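Shop > Bedroom > Blankets & Throws > Kosel Blanket

Kosel Blanket, reviewed
September, by Wycliffe Mugo

The listing for the Kosel calls it a four-season blanket. I've been reading bedding listings for long enough to know that this usually means too warm in January and a bit thin in July, and the Kosel doesn't change my mind. It is a decent mid-weight blanket with a soft face and a hem that has been sewn by someone who was paying attention. Four seasons is a stretch.

We stock it in single and double. The single weighs 800 grams. The double is heavier, obviously, though the maker hasn't given us a figure and I'm not going to guess at one. Length on both is 181 cm, an odd number that I queried twice and was told is correct. If you're tall and you like a proper tuck at the foot of the bed, that may rule it out. Measure your mattress first, including the depth. A thick mattress eats up more blanket than people expect, and you end up choosing between warm shoulders and a tidy bottom edge.

On the softness. Nearly everything is soft in the packet. What I care about is the tenth wash, and by then the Kosel had lost some of its fluff along the fold lines and kept the rest. No bald patches, a little pilling on the side that faces up. The maker says the finish is "pill-resistant", a phrase I'd ignore on any blanket from anyone.

Colour held up better than I thought it would. The plain grey went through the same washes as my towels and came out the same grey. I can't speak for the dark green, which arrived late and has only been washed once.

Then there's the question of whether you can fold clothes on it. This sounds trivial until you live in a flat where the bed is also the laundry table. A slippery throw is hopeless for this, everything slides towards the floor while you're matching sleeves. I do a full load on the bed most weeks, so fabric grip is something I look for even though no maker ever mentions it. Patterned or plain makes no difference to the job, by the way, but a pale blanket shows every bit of lint off dark trousers and black tops.
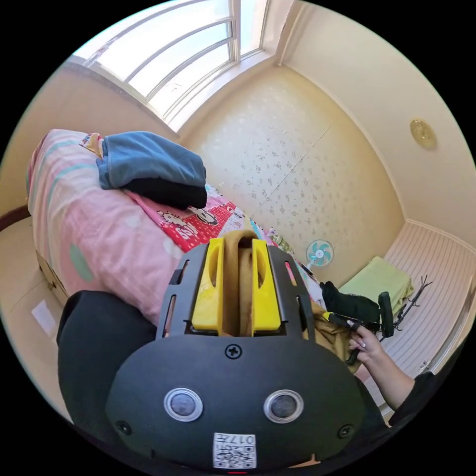

Vashisht wrote in to say that I'm too easy on blankets as a folding surface, that a bare sheet does the job just as well, and that all any blanket adds is fluff on the good black jumper. Fair point about the fluff. The Kosel sheds for the first two washes and I'd keep dark knits off it until then. I don't agree about the sheet. Mine is smooth cotton and a pair of cotton trousers will travel across it with one tug of the leg. On the Kosel they stay where they're put, near enough.

Care is simple. Cool wash, low spin, dry flat or over two lines so it doesn't stretch in the middle. The label allows a tumble dryer on low. I tried that once and the hem went wavy, so I'd skip it, whatever the label says. Don't iron it. Fabric softener made no difference that I could feel, and it does towels no favours either.

How it compares with the other two we carry:

The Clasenum is 500 grams in single and is really a throw with ambitions. Nice over a doona in spring, no use alone. It also has a loose weave that catches on watch straps and rough fingernails, and I've had returns over it.

The Wemness is the heavy one. Warm, hard to wash at home, slow to dry. If your machine is a small front-loader you'll be off to the laundromat every time, and you should add that to the price in your head before you decide it's good value.

The Kosel sits between them and costs more than it should, in my view. The maker would say you're paying for the hem. The hem is good – I've said so – but it's still a hem. Wait for the end-of-season markdown if you can. If you need one now, the single in grey is the one I'd buy.

Returns are accepted if it hasn't been washed. That rule is the maker's, and it does mean you can't test the one claim most worth testing.

Recently viewed
Clasenum Throw, Single
Wemness Heavy Blanket, Double
Fitted Sheets, Deep Mattress
Folding Clothes Airer
Lint Brush, Two-Sided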